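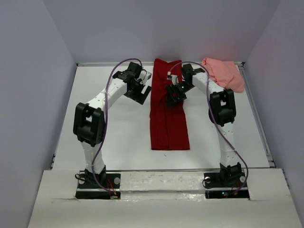 # Gilteck opens daily notebook course to the public

**Wemum, March.** Gilteck today announced that Stovent, its course in keeping a daily working notebook, will be open to the public for the first time this spring. The course lasts 18 weeks and is meant for adults who make, write or design things in their own time and who would like a regular record of what they notice and think. Up to 100 places are available.

Stovent was first offered to members of the Doucet reading rooms in Wemum. Gilteck received 864 replies to the survey that followed. Many of those who answered asked for shorter daily tasks and for less reading between meetings, and both changes have been made.

## How the course works

Participants write one entry a day by hand. Each entry takes a single page and is dated, and no page is to be torn out or copied up neatly afterwards. The course is divided into three parts, covering looking, sorting and returning. A group meeting is held at the end of each part, either at the Doucet reading rooms or by telephone.
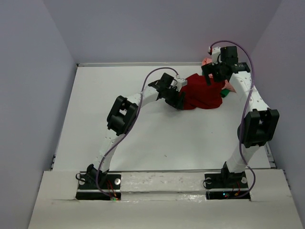 The first part of the course deals with looking, and asks participants to describe ordinary things before forming any view of them. Entries are read aloud in pairs, and the listener may ask only what was seen. A useful page can be very plain. It might record that a dark red cloth lies spread out with soft wrinkles, that a salmon-pink one behind it is mostly hidden, and that a small piece of green shows just below the pink. Participants are asked to leave out guesses and comparisons until the second part begins.

Sorting follows, when older entries are marked and listed under headings chosen by the writer. In the final part, participants go back to one early page and write it again at greater length.

Bahman Rahimi, course director at Gilteck, said: "Most people who come to us already have ideas. They have them on receipts, in the margins of letters and on the backs of their hands. We ask them to keep those ideas in one place and to read them again a month later. The second reading is where a good deal of the work gets done."

## Places and materials

Applications are made by letter or in person at the Doucet reading rooms. No earlier work need be sent. Each participant will receive a ruled notebook and a printed guide, and large-print copies of the guide can be supplied on request.

Places will be given in the order in which applications arrive. Those who miss a place will be added to a waiting list for the autumn course.

**Notes to editors**

Gilteck runs courses for adults in Wemum and by post. Requests for interviews with Bahman Rahimi should be sent to the Gilteck press office.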